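Informe de avance – Catálogo de elementos de diseño en automóviles de turismo
Destinatario: Fundación Ozoliņš
Periodo: segundo tramo de la ayuda

Estado general

El trabajo sobre faros y pilotos traseros está terminado y entregado en la carpeta compartida. El de llantas y tapacubos va según lo previsto. El de emblemas y molduras laterales lleva retraso y explicamos los motivos más adelante. No pedimos cambios en el presupuesto total, aunque sí un traspaso entre dos partidas.

La base de datos contiene ahora 3011 fichas revisadas. Cada ficha recoge el modelo, los años de fabricación, la pieza, el carrocero cuando se conoce y la fuente de la información. Las fichas sin fuente comprobable se han dejado fuera del recuento y siguen marcadas como borrador.

Faros y pilotos

La parte más laboriosa fue separar los rediseños de media vida de las variantes por mercado. En varias berlinas de los años setenta el mismo coche salía con faros rectangulares o con faros redondos dobles según el país, y los folletos de época no siempre lo dicen. Hemos optado por abrir una ficha por variante y enlazarlas entre sí. La búsqueda por silueta funciona bien en faros, peor en pilotos, donde el color del intermitente cambia sin que cambie la forma.

Trí Mạc rehízo el vocabulario de términos. Quedan resueltas las dudas entre «óptica», «faro» y «proyector», que en el primer tramo se habían usado sin criterio. El glosario corregido se adjunta como anexo A.

Llantas y tapacubos

Se ha completado la serie de llantas de acero estampado y se ha empezado con las de aleación. El archivo de la carrocería Brultlow, consultado en su sede, ha aportado planos acotados que no teníamos. Muchos están sin fechar. Los hemos ordenado por el tipo de cajetín y por la firma del delineante, y así consta en el campo de observaciones para que quien los consulte sepa hasta dónde llega la certeza.

Queda por decidir cómo se registran las llantas de accesorio vendidas en concesionario. No son de serie, pero muchos propietarios las consideran originales y el comprador de un coche clásico pregunta por ellas. Nuestra propuesta es incluirlas con una marca aparte. Agradeceríamos la opinión de la Fundación antes de seguir.

Emblemas y molduras

El retraso es de dos meses. La empresa Wiment, que debía digitalizar los catálogos de recambios, entregó el primer lote con una resolución insuficiente para leer las referencias de pieza y hubo que repetirlo. El segundo lote es correcto. La repetición no ha tenido coste para el proyecto, pero ha desplazado la revisión, que no se puede hacer sin las referencias a la vista.

Mientras tanto se ha adelantado el texto introductorio del capítulo, con la evolución del emblema esmaltado al plástico cromado y los cambios de posición de la marca en el portón trasero. Está en segunda redacción.

Gasto

La partida de viajes se ha consumido en menor medida de lo calculado: las visitas a Brultlow se agruparon en una sola estancia. La de licencias de imagen, en cambio, se queda corta. Solicitamos pasar de la primera a la segunda hasta 10 % de la dotación de viajes. El detalle está en el anexo B, con las facturas numeradas.

El alojamiento de la base de datos en Ondura sigue sin incidencias y se renovará con las mismas condiciones.

Próximo tramo

Cerrar las llantas de aleación. Revisar el segundo lote de Wiment y abrir las fichas de emblemas. Preparar una versión de consulta pública, con búsqueda por pieza y por década – la búsqueda por silueta se dejaría para más adelante si no mejora en los pilotos.

Aqeel Paracha se ocupará de la correspondencia con los clubes de marca que han ofrecido material. Habrá que fijar por escrito las condiciones de cesión antes de recibir nada, porque en el primer tramo llegaron fotografías sin autor conocido y no se han podido usar.

Los anexos se envían por separado. Para cualquier aclaración sobre el gasto conviene citar el número de factura.
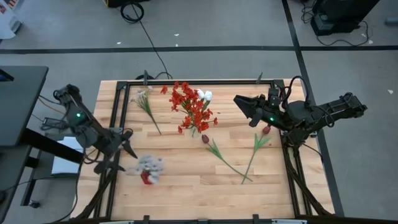

Trí Mạc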